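4. Placing the bottle

Use a clear plastic bottle of water with the screw cap on. The Briklow sheet assumes a white tabletop, which keeps the label readable.

4.1 Wipe the table and let it dry.
4.2 Stand the bottle upright on its base – never on its side.
4.3 Check that the cap is closed.

Bottle standing on the tabletop, cap on:

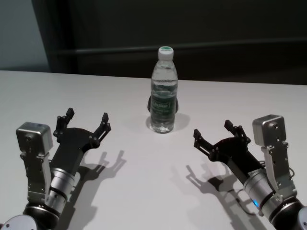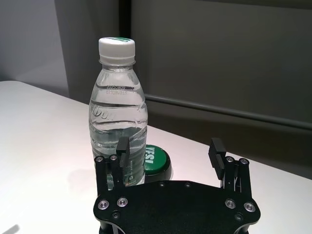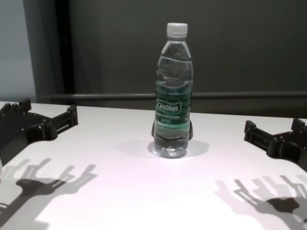
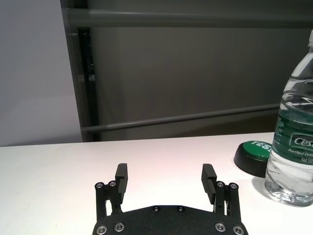

Lukian Onyshchenko asks that step 4.3 come before 4.2, as a cap is easier to tighten while the bottle is still in your hand.

Note: Either order is accepted.

Caution: Do not use a bottle taller than 219 mm. Wipe up spills before going on to section 5.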